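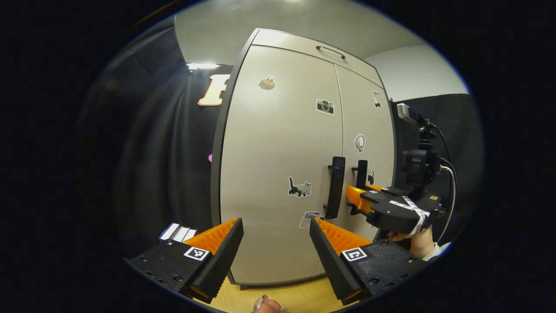

Les deux pinces en service, patins orange nervurés, marqueurs sur le dessus des doigts.

Forum > Robotique maison > Vos réalisations
Sujet : Paire de pinces à main pour enregistrer des gestes, premier bilan

t_ngubane
Bonjour à tous. Suite du sujet de cet hiver. Les deux pinces sont montées : coques noires, patins orange, caméra sur un petit support au-dessus. L'idée reste la même, on fait les gestes à la main, on enregistre, et plus tard un bras essaiera de les reproduire. J'ai 76 enregistrements. Pour l'instant je travaille surtout l'approche des poignées de l'armoire. Les remarques sur la mécanique sont bienvenues, je compte refaire les doigts en mars.

Skotiretti
Joli montage, mais je reste sur ma position. Tu n'as pas de bras. Tu accumules des données pour une machine que tu n'as pas achetée et dont tu ne connais ni la portée ni la charge utile. Ton poignet tourne comme il veut, celui d'un bras à prix raisonnable, non.

t_ngubane
Le bras viendra. Je préfère arriver avec des données qu'avec une étagère vide.

zanele.p
Pas d'accord avec Skotiretti sur le principe : on peut filtrer après coup les trajectoires impossibles. Par contre l'armoire me gêne. Une seule armoire, toujours les mêmes autocollants (le chat, l'appareil photo, le « Love » en bas). Ton modèle va apprendre que la poignée se trouve à côté du chat noir et blanc. Mets-le devant une porte nue et on en reparle.

t_ngubane
J'ai prévu de changer de pièce.

Skotiretti
« Prévu », oui. Comme le bras.

H. Boutros
Question bête : ces nervures en diagonale sur le patin, c'est voulu ? Sur les miens je les avais mises en travers et une poignée verticale glissait quand même. J'ai fini par imprimer plus souple et le problème a disparu, donc je doute que le dessin y change grand-chose.

t_ngubane
Voulu. Pas testé contre un patin lisse, je l'avoue.

H. Boutros
Alors teste avant de refaire les doigts, ça t'évitera d'imprimer deux fois.

thabiso_k
Les marqueurs servent à mesurer l'ouverture ? Chez moi, dès que la lumière du plafond tapait dessus, la détection sautait. Compare avec un pied à coulisse sur 3 ouvertures différentes, sinon tu n'as aucune idée de ton erreur.

zanele.p
+1. Et publie les chiffres, même mauvais. On voit passer beaucoup de belles pinces ici et très peu de mesures.

t_ngubane
D'accord pour le pied à coulisse, je fais ça ce week-end. Pour la porte nue, j'ai celle du cellier.

Skotiretti
Je suis le sujet. Réveillez-moi quand il y aura un moteur.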